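FOR IMMEDIATE RELEASE

11 June 2024

Bridley Opens Its Repair Counter in Skoltwood, and You're All Invited

I've been running Bridley out of one small storefront for long enough that most of you know the bell on the door by its sound. So I'm very happy (and a little short on sleep) to tell you that we're opening a second location in Skoltwood, in the old paint store on the corner across from the post office. It's going to be a repair counter first and a shop second. We'll have spare parts, a big workbench you can see from the sidewalk, and people behind the counter who like taking things apart.

If you're new to us, Bridley fixes household stuff. Lamps, fans, blinds, drawer units, shelving, kitchen scales, shower caddies, the chair that only wobbles when company comes over. We don't do cars, phones or anything that runs on gas. We've been asked about pianos twice and the answer is still no, though I did go and look at one of them.

The reason for Skoltwood is simple enough. Last year we logged 3,509 repairs at the first counter, and when I went through the tickets with a highlighter, a huge share came from the Skoltwood side of the river. Folks were driving over the bridge with a floor lamp sticking out of the passenger window, then driving back a week later to pick it up. One lady brought a dresser drawer on the bus! I felt bad about that one for days and I gave her the drawer slides for free.

The new place has about 3,000 square feet, counting the back room, and we've put most of it toward benches and parts storage. The front is small on purpose. You come in, you set your thing on the counter, we talk about it, and you get a written price before anybody picks up a screwdriver. If it's a quick fix you can wait. There's a bench by the window and the coffee is decent now that I've stopped making it myself.

Let me tell you about the parts wall, which is my favorite piece of this whole project. When people throw out a perfectly good shelf or cabinet, it's very often over one little bit of plastic – a clip, a glide, a foot, an end cap. The maker stopped selling it, or never sold it in the first place. So for years we've been saving parts from items that were past saving, sorting them, and putting them back into other people's homes. All of that is moving to Skoltwood, where we finally have room to hang it up and label it. You're welcome to come dig through the bins with us. Bring the broken piece if you still have it, or at least a photo with a ruler next to it.

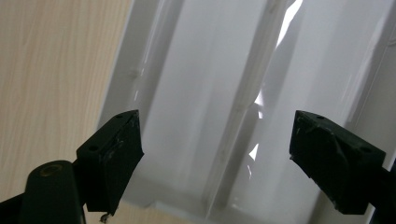 Glossy white plastic, with ridges and channels running its length.

Plastic gets its own bench, by the way. A lot of repair places turn it away, and I understand why, as it can be a pain. Glue that works beautifully on one kind will slide right off another. Some pieces will take a patch on the back side, and some are better off being swapped out. We'll tell you which one you've got. And if the repair would cost more than the thing is worth to you, we'll say so, and you can decide from there with no hard feelings and no charge for the look.

We're also bringing in two lines of new parts for the things we can't salvage. Caldeira will be supplying our hinges, drawer slides and cabinet feet. We've used their stuff at the first counter since we opened and I've had very few come back. Prunano is handling replacement cords, plugs and lamp sockets, and they've agreed to sell us small quantities, so you can buy one socket from us if one is all you need. I can't tell you how many phone calls that took. Both lines will be out on the shelves where you can pick them up and look at them.

Now for prices. They'll be the same at both locations. A bench look is free. Basic repairs start at 4 dollars (that's your loose screws, missing feet and stuck drawers), and anything bigger gets quoted on paper. Lamps are still our most common job and most of them go home the same day. We'll hold finished repairs for a month and we'll call you twice before that month runs out, so please write your phone number so that a person can read it. I have a shoebox of tickets with sevens that might be ones.

Doors open on the first day of September. We'll be open from nine in the morning until six in the evening, and a little later on opening day for anyone coming after work. There'll be lemonade, a table where kids can take apart some old clocks, and a short hands-on session on rewiring a lamp. The session is free but the room is small, so please sign up at either counter ahead of time. We'll run it again later in the month if it fills up.

One request before then. If you have shelving, blinds or small furniture that's headed for the curb, let us have a look first. We're especially short on white shelf clips, small casters and the long thin screws that come with older bed frames. We can't take mattresses or anything upholstered, and we can't take large appliances. You can drop items at the first counter any time we're open, and starting in August there will be a bin by the side door in Skoltwood.

We're hiring for the new counter too. I need two bench people and someone for the front who likes talking to strangers about their toasters. You don't need a certificate. You do need to be patient with small screws, and to be okay with saying "I don't know, let me check." Stop in and ask for an application, or write to the shop and tell me about the last thing you fixed. I read all of them, and I'd love to hear about the ones that went badly as well.

Parking at the new place is behind the building, off the alley, with a ramp to the back door for anything heavy. If you can't manage the carrying, tap your horn and we'll come out.

About Bridley

Bridley is an independent repair shop for household goods, with a parts wall, a lamp bench and a second counter opening in Skoltwood this September.

Press inquiries: please call or stop by the first Bridley counter during shop hours and ask for the owner.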